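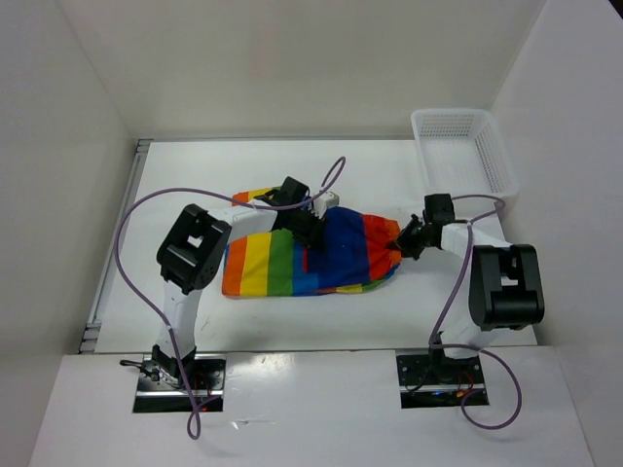 Figura 1. Célula de dois braços durante a manipulação de um tecido às riscas.

Unidade 4: Regras de utilização da célula bimanual
Apontamentos de apoio às aulas práticas. Docente: Gervasio Vergara. Revisão dos procedimentos: Nerys Mostyn.

4.1 Âmbito

Estas regras aplicam-se às células da sala 118 e a qualquer trabalho com têxteis: dobrar, estender, transferir para o cesto. As células com peças rígidas seguem a Unidade 3. Quem vier do laboratório de Elberg deve ler tudo de novo, pois os procedimentos de paragem são diferentes.

4.2 Enquadramento normativo

A referência geral para robôs industriais é a ISO 10218, em duas partes: a primeira trata do robô, a segunda da aplicação e da célula. A ISO 12100 dá o método de apreciação e redução do risco. Nesta unidade interessa sobretudo a ordem das medidas: primeiro a conceção, depois as proteções, por fim a informação ao utilizador. Um aviso colado na parede não substitui uma proteção que falta.

A apreciação do risco faz-se para a aplicação completa, ou seja, braços, garras, objeto, mesa e cablagem. Mudar as garras obriga a rever a apreciação. Mudar o tipo de tecido também, se o novo material puder enrolar-se nos dedos ou prender-se num cotovelo.

4.3 Antes de arrancar

Retirar da mesa tudo o que não pertence à tarefa.
Verificar a folga dos cabos ao longo dos dois braços. Na Figura 1 o cabo roxo esquerdo forma um arco largo junto ao cotovelo e o direito uma volta larga junto à base; um arco deste tipo deixa margem ao movimento, mas pode prender-se no outro braço ou na borda do cesto. Percorrer a trajetória a velocidade reduzida antes da primeira execução.
Confirmar que as bases estão bem fixas.
Testar a paragem de emergência e registar o teste na folha da célula.
Colocar o cesto na posição definida para a tarefa.

4.4 Durante a execução

Um operador por célula, com a paragem ao alcance da mão. O segundo aluno observa e toma notas, fora do volume de trabalho.

Não se ajeita o tecido com os braços ativos, mesmo que pareçam parados. Um braço parado pode estar à espera do outro. O procedimento é pausar, confirmar o estado no ecrã, corrigir o tecido e retomar.

Quando as duas garras seguram o mesmo tecido, a abertura de uma delas altera a carga na outra. O programa deve prever a perda de preensão e levar ambos os braços a um estado seguro, sem puxões. Na versão Pirar do controlador, esta função está desligada por defeito e tem de ser ativada no início de cada sessão.

4.5 Depois da sessão

Levar os braços à posição de repouso, cortar a alimentação e só então retirar o tecido. Anotar as falhas de preensão e os contactos entre braços, incluindo os que não causaram dano. No relatório de fevereiro, Beca Gittins analisou 63 execuções; em 53 delas o registo estava completo. As restantes não puderam ser usadas.

4.6 Trabalho para entregar

Elaborar a apreciação do risco de uma tarefa de dobragem com dois braços. Indicar os limites da aplicação, os perigos em cada fase, as medidas escolhidas e o risco residual. Máximo de 4 páginas, entregues a Bleddyn Vaughan antes da próxima aula prática.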